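From: Lizelle Masilela
To: teleop-users list
Subject: Re: [teleop-users] how many demos before you train?

On Thursday Brunner wrote:
> We have 148 demos of the sorting task and the policy still
> hesitates over the bins. Is it worth going on to 500, or
> should we change how we record? All ours were done with the
> leader arm, one operator.

I would change how you record first. We had almost the same trouble on the Kotmont setup, and more of the same demos did little for us. Our operator always paused above the object while deciding which bin to go to, and the policy learned the pause.
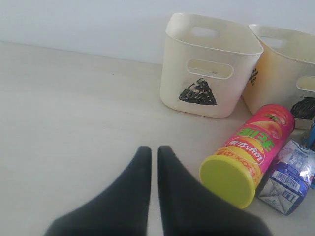 What we do now is decide the bin before the episode starts and say it out loud. Then the operator moves without stopping. If they stop for more than a second or two we throw the episode out. We lost 11 of the first batch that way.

The other thing is the start pose. Check that the wrist camera can see both the bins and the objects in the first image – ours often had only one of the two, and the arm wandered.

We also use 3 operators now and swap them during the day. Hand guiding gave us smoother paths, but hands kept getting into the side camera, so we went back to remote control.

Which version of the Nulto recorder are you on? The older one drops gripper values when the link is slow.

Lizelle
Carndale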